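Rosenthal Quiet Mind Group
Minutes of the fall planning meeting, October 30, 2019
3 shares

The meeting opened with a short silence and the reading of one paragraph from the group's guidelines, the one on listening. The minutes of the last meeting were accepted with one correction: the theme for the winter was recorded as "patience" and should have read "waiting." The member who proposed it asked that the difference be noted, and it is.
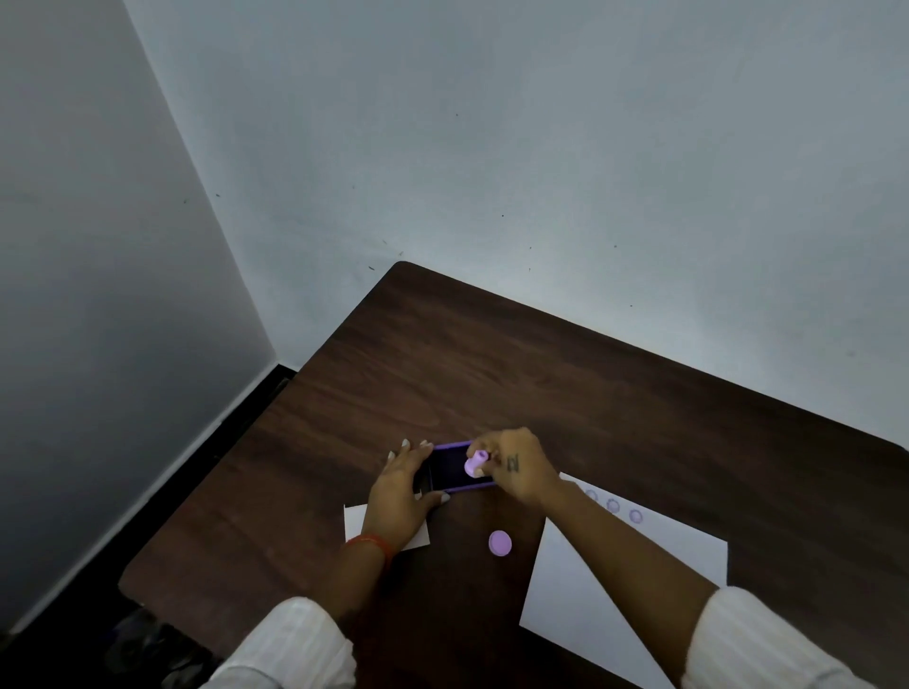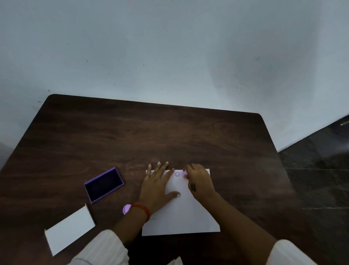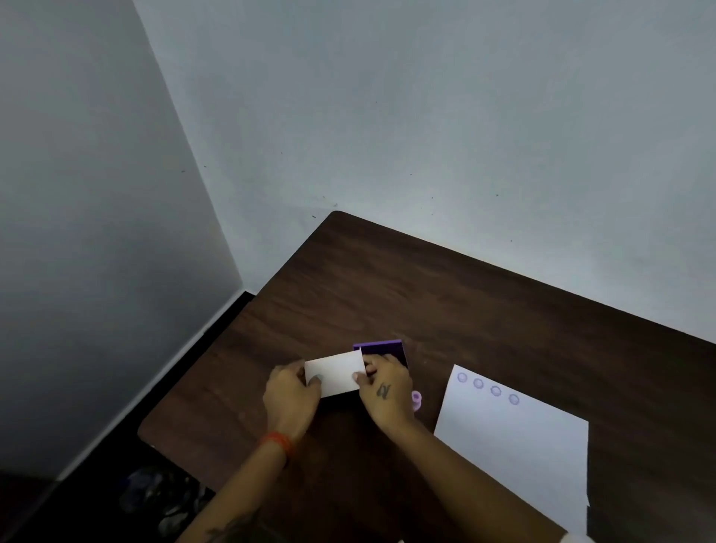
1. Theme for November

Two themes had been put forward, "enough" and "being wrong." Members spoke for both. Those in favor of "enough" felt it fits the time of year and would be easy for newcomers to write on. Those in favor of "being wrong" said the group has been choosing gentle subjects since spring and that the pieces have started to sound alike. One member said she had written the same piece four times now, with a different bird in it.

It was agreed to take "being wrong" for November and keep "enough" for later. The prompt will read: "Tell about a time you changed your mind, and what it cost you." A request to drop the second half of the prompt was discussed and not taken up.

Members are reminded that the piece does not need to end well. Several people said they feel pressure to finish on a lesson. The guidelines ask for no such thing.

2. The Drella booklet

The second Drella booklet is nearly ready. All the pieces are in except the foreword, which has been rewritten and is still too long. The editors asked for permission to cut it without sending it around again. Agreed.

There was a longer discussion of the running order. The editors had grouped the pieces by mood – heavy ones first, lighter ones at the back. Some members who had read the draft found the first part hard to get through in one sitting. Others said that a booklet of this kind is not read in one sitting anyway, it is kept by the bed and opened anywhere. The editors will mix the pieces and bring a new order to the next meeting.

The piece on forgiveness that mentions a former employer by name was raised again. The author is willing to take the name out. The editors thanked the author for this.

Stistex has quoted $867 for 300 copies with a stapled spine and a plain card cover. A glued spine would cost more and the group did not ask for the price. The quote is good until the end of November. Approved, on condition that a printed proof is seen first. Last year's booklet had a page upside down and it was found only after delivery.

The price on the cover was discussed. It was decided to print no price and to ask for a donation, as before.

3. Length of pieces

The limit for a piece read aloud at the evening sessions has never been written down. In practice people stop when they notice that others are shifting in their chairs. A piece in September ran to nearly half an hour and the two readers after it gave up their turns.

It was proposed to set a limit of 3,000 words for pieces handed in on paper, and ten minutes for anything read aloud. One member objected to a clock in a group whose purpose is to slow down. Another answered that the people who wait their turn are also owed some calm. The limit was adopted on trial. No bell or timer will be used; the host for the evening will raise a hand.

4. Responses after readings

The practice is that listeners say what stayed with them and do not give advice. This has slipped. Examples were given (without saying who) of listeners recommending a doctor, a diet and a change of church. Members agreed that the advice was kindly meant. It was also said that a person who has just read something private aloud may not be ready to be helped with it.

The host will read the rule out at the start of each evening until further notice. The wording is: "Say what you heard. Leave the rest with the writer."

A member asked whether questions are allowed. The guidelines are silent on this. After some discussion it was agreed that a question is fine if the writer has said beforehand that questions are welcome.

5. Day at Kindach

The retreat house at Kindach has offered the group a day in late November, with the use of the library and the downstairs kitchen. Lunch is to be brought. The morning would be silent up to noon, including arrival, so those sharing a car should finish their conversations in the parking lot.

Phones were discussed at some length. The house does not require them to be turned off. Those with small children or elderly parents at home want to be reachable. It was settled that phones may be kept on vibrate in a coat pocket, and that anyone who has to take a call will go outside.

A question was asked about what people are supposed to do during the silent hours. Suggestions were walking, writing, reading, or sitting with a cup of coffee. One member said that last year she slept in an armchair and went home feeling she had wasted the day, and only later thought it was the thing she had come for. Sleeping is allowed.

Names to be given to the host by the middle of the month. The road to the house is not plowed early, and if there is snow the day will be called off by email the evening before.

6. Newcomers

Three people have asked about joining. They will be invited to the next evening session as listeners, with no expectation that they bring anything. The letter that goes out to new people still says that the group is "for those on a journey." Most members dislike the phrase. A new first paragraph will be drafted and sent around.

7. Other business

The box of older journals and notebooks left from the spring exchange has still not been claimed. Unclaimed notebooks with writing in them will be kept closed and held until the end of the year.

A request for decaf was noted.

Next meeting: in November, after the first evening session on the new theme. The new running order for the booklet and the draft letter will be on the agenda.

0 comments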